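DIRKMONT – I drove over to Dirkmont for one game and ended up staying for the whole Ugwu Classic, which tells you what kind of week it was. My plan was to see Ese Onuoha in person, write down a few thoughts and be home for dinner. Instead I ate nachos for dinner on back-to-back nights and filled up most of a notebook.

Let's start with Onuoha, because everybody in the gym did. The junior wing had 28 in the opener against Stideo Prep and made it look like a light workout. I'd seen plenty of clips over the summer and figured the jumper would be what jumped out at me. It wasn't. What I kept writing down was the passing. Stideo sent a second defender at him every time he put the ball on the floor going left, and he just kept finding the guy in the short corner, over and over, until they quit doing it. Then he got to his pull-up. That's a grown-up way to play for a kid his age, and I don't remember him doing it much last season.

He also crossed a big number. Onuoha came in needing a couple of baskets to reach 1,000 career points, and he got there on a plain old layup in the second quarter, off a steal he started himself. By the final buzzer he was sitting at 1005 – wait, let me get this right, because two people have already emailed me. He finished the opener at exactly 1005. The school stopped the game for a minute, his mom came down for a picture, and the student section lost its mind. Great stuff! I'm a sucker for a game ball.

Now, his team. Pukum Academy isn't deep. The coach went with six guys for pretty much the entire second half, and you could see some legs going late. They were up big and let Stideo hang around with a couple of lazy closeouts and a turnover against a press that I don't think should bother a group this experienced. They held on, and the last few minutes weren't pretty. If I were coaching them I'd be looking hard at that bench before league play starts, and I'd guess that conversation has been had.

The big man is better than I gave him credit for back in the fall. I had him as a rebounder who would foul a lot. He did foul a lot. But he also set the best screens I saw all week, and he's got soft hands on the roll, and when Onuoha hits him in stride he goes up strong with either hand. I've moved him up on my own list. He doesn't have much recruiting attention yet and I'd expect that to change once coaches get a longer look.
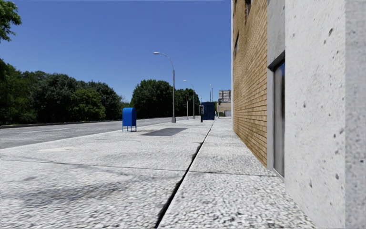
Page last updated: April, 4:15 p.m.

On to Stideo, who lost the opener and then came back and played their best game of the event. I like this team a lot more than their record. They've got a freshman point guard who doesn't look like he's played a nervous minute in his life, and he handled the ball against real pressure and talked the entire time. I was sitting three rows up and I could hear every word. He's small right now and bigger guards are going to post him up, and that's fine. He'll grow or he won't, and either way he knows how to run a team.

Their shooting came and went. In the first half of the second game they couldn't throw it in the ocean, and I had a whole paragraph in my head on how they needed to get to the rim more. Then they came out of the locker room and hit from both corners and both wings and I had to scratch it out. A couple of those were off really nice baseline action, with the shooter drifting behind a screen while everyone was watching the ball. Somebody on that staff can draw up a play.

The best game of the week, for my money, was the final. Pukum against host Dirkmont, packed house, and a first quarter so fast that both coaches burned a timeout just to let everyone breathe. The teams combined for 116 points, which may not sound like a track meet on paper, but the third quarter turned into a rock fight and nobody could buy a whistle. Dirkmont went to a zone after halftime with long arms up top, and it bothered Onuoha more than anything Stideo had tried. He missed a few in a row and started floating out toward half court to get touches. I've got no problem saying that's something for him to work on. He needs to get into the middle of that zone and stay there.

To his credit, he did exactly that in the fourth. He flashed to the foul line, caught it, turned, and either shot it or dumped it down to the big fella. Four straight trips, same look, and it worked every time down. Dirkmont got back in it with a steal and a three from the top, the place got loud, and then Pukum made its free throws and that was that. Pukum takes the trophy home, and Onuoha was named the event's top player. I don't think there was much of an argument in the voting.

I'd be leaving something out if I didn't give Dirkmont's seniors a mention. That group guards. They took two charges in the final, dove for everything, and had the other bench complaining to the officials by the middle of the second quarter. I don't know that any of them is a big-time college prospect, but I'd take the whole bunch on my team tomorrow. Their left-handed forward in particular was terrific on the glass and has a little face-up game that he ought to use more often. If a smaller program out there is still looking for a forward, give the kid a call.

A few leftovers from the notebook. The halftime free throw contest was won by a fourth grader who shot it underhand, and I thought the roof was going to come off. The scoreboard quit on us twice in the semifinals, so the public address guy read out the time every ten seconds or so and did a fine job of it. And the officiating, which I usually leave alone, was good all week. They let the kids play and kept a lid on things when it got chippy.

I'll have fuller write-ups on the big man and the Stideo freshman in the next few days, and I'm still going through my notes on the consolation side of the bracket, where there were a couple of sophomores I want to ask around about before I put anything in print. If you were in the building and think I missed somebody, send me a note. I read all of them, even the ones from parents.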